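# Worldbuilding Report: The Marsh Folk of Nadside

Our brief was to design one non-player species for a shared fantasy setting and defend it to the class. We chose marsh dwellers, mainly because the other groups had already taken the mountains.

The Casitz are a wading people who live on the tidal flats below the old port of Kestero. In the first draft they had a king, a prophecy and a colour-coded magic system. By March they had a toll booth. We consider this an improvement, although the marking rubric still has a row for prophecy and we expect to lose those points.

## Behaviour

Casitz settlements never grow beyond 50 adults. Past that number, one family picks a fight over eel rights and leaves to found a new village — usually within shouting distance, so the fight can carry on. They trade reeds, salt and grievances. Players who pay the toll are ignored. Players who don't are followed at a polite distance until they fall into something.

We wrote 200 lines of ambient dialogue and kept 100. Most of what went was about eels.

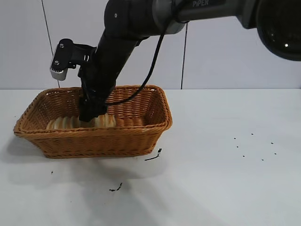 Després wrote in the margin of our second draft that a species with no villain in it gives players nothing to do, and asked whether the toll keepers could at least be corrupt. We talked it over for most of a tutorial. The toll keepers are now corrupt, but only in the off-season.

## Playtesting

We ran 3 sessions using the standard rules. In the first, the party burned down the toll booth before anyone had spoken. In the second they paid, crossed the marsh and never looked back, taking our best dialogue with them unheard. The last group joined the eel dispute, picked a side and had to be told it was five o'clock.

## What we would change

The Casitz need a reason to visit Kestero, where most of the other groups' quests take place. The map of Nadside also needs a scale, as the marsh currently takes either an hour or a fortnight to cross, depending on who drew that corner.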